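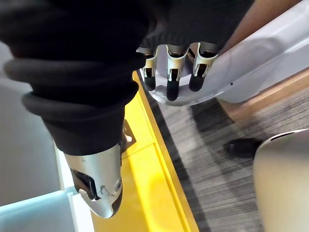
Winter is hanging on in Brastdale, and I've spent most of it in the same green cardigan. Some of you have seen it. My sister calls it the dishrag. I bought it secondhand when I moved into the flat over the bakery, and it has been through two sets of buttons and one very bad night with a pan of beet soup (never again, not in wool).

Anyway, the left elbow finally went. I could put my whole thumb through it! So I took it along to the mending evening at Burnstead Hall, which Mehwish Farooqui has been running since the fall, and I came home with a patched elbow and a head full of opinions about darning.

If you haven't been, it's very easygoing. You bring the thing that's torn and sit down at one of the long tables, and whoever knows how to fix it comes over sooner or later. Mehwish puts out tins of thread sorted by color, and there's tea, and last time there was a lemon cake that went so fast I only got the corner. I sat across from Akosua Darko, who was taking up the hem of a raincoat and hating every minute of it. The seams on those things are taped, and once you've put a needle through the tape you've made yourself a nice little row of leaks. She had to go over the whole hem with sealer afterward. It took her two visits.

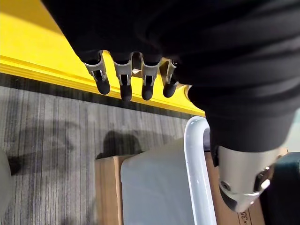 My elbow took one evening, but a long one. I'd always thought of darning as something you did to socks, and I'd always done it badly, pulling the yarn tight so the heel puckered up into a hard lump you could feel in your shoe all day. Evanthia Balaskas got me to slow down. She has you start well outside the hole, where the knitting is still strong, and run your lines up and down first with a tiny loop left at each turn. Then you weave across. The loops look sloppy and I kept wanting to tug them flat, but that's your slack for when the wool shrinks up in the wash. I did mine over the back of a wooden spoon, having left my darning mushroom on the kitchen counter at home.

I used a mustard yarn in the end. I'd gone in wanting a perfect match and there were 5 greens in the tin, every one of them wrong under those lights. Yaa Mensah told me to quit squinting and pick something I liked. So now I've got a yellow elbow, and I'm a bit in love with it. 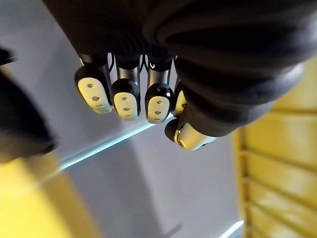

Cuffs are next, and I'm asking for advice. My husband's work sweater has gone ragged at both wrists and I can't decide whether to pick up the stitches and knit new ribbing or just fold the edge under and whipstitch it down. Folding is quicker, no question. But it's a heavy sweater, and I worry about the bulk. Black stuff hides it pretty well, going by the big dark covering over the wrist up there, where the thick rounded edge mostly sinks into shadow and you only notice the folds where a bit of light runs along them. His sweater is oatmeal, sadly, so every lump is going to show. Evanthia votes for new ribbing. Akosua Arthur says cut the sleeves short and call it a summer sweater, and she may have been joking, but I did go home and look at it on the hanger for a while.

I've ordered 2 skeins from Ofori, the little yarn shop out on the Flasuvby road, and they should be ready for me in the first week of March. If they're too pale I'll stripe them. If you've redone cuffs on something chunky, please write and tell me what needle size you used and whether you picked up every stitch or skipped a few, as mine always flare out like a trumpet.

The mending evenings carry on through March, same hall, doors at 7. Bring your own scissors if you have a pair you like, because the hall ones couldn't cut butter. And if anyone picked up a silver thimble with a dent in the side last time, it's my grandmother's and I'd love to have it back!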